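4.3 Connecting the filter to the cold water line

The Pirov under-sink filter fits on the cold water line only. Do not connect it to the hot line or to a line that feeds an outdoor tap. Read section 4.2 and mount the bracket before you start.

1. Close the cold water shutoff valve under the sink. Turn it clockwise until it stops.

2. Open the kitchen faucet on the cold side and leave it open until the flow ends.

3. Put a towel and a shallow pan under the valve. Some water will run out of the supply hose.

4. Unscrew the supply hose from the valve. Keep the old washer if it is still soft and flat.

5. Screw the tee fitting onto the valve by hand, then give it a quarter turn with a wrench.

CAUTION: Do not use thread tape on the tee fitting. It seals with a rubber washer, and tape can keep the washer from seating.

6. Screw the supply hose onto the top of the tee.

7. Push the blue tube into the side port as far as it will go. Pull back on it gently. It should not move.

Note: If you need to shorten the blue tube, cut it square with a sharp knife. Leave at least 27 inches between the tee and the filter head so that the cartridge can be lowered for changing.
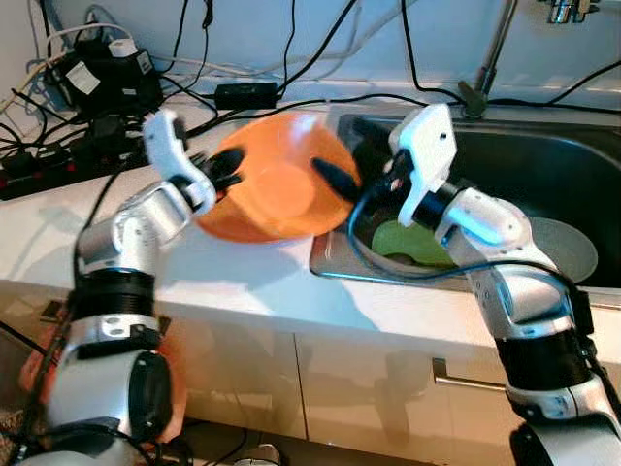

8. Push the other end of the blue tube into the port marked IN on the filter head.

9. Open the shutoff valve slowly and check every joint with a dry paper towel. If a joint drips, close the valve and repeat steps 5 to 7.

10. Run the filter tap for ten minutes before drinking the water. Gray water at the start is normal and comes from carbon dust in a new cartridge.

Replace the cartridge after 500 gallons or when the flow drops, whichever comes first. Write the date of the change on the label. Spare cartridges are sold under part number 1183, and the washer set is part number 367.

CAUTION: Drain the filter if the house will be left unheated. Ice can crack the housing.

Section revised 12 February 2018. Go to section 4.4 to set the flow.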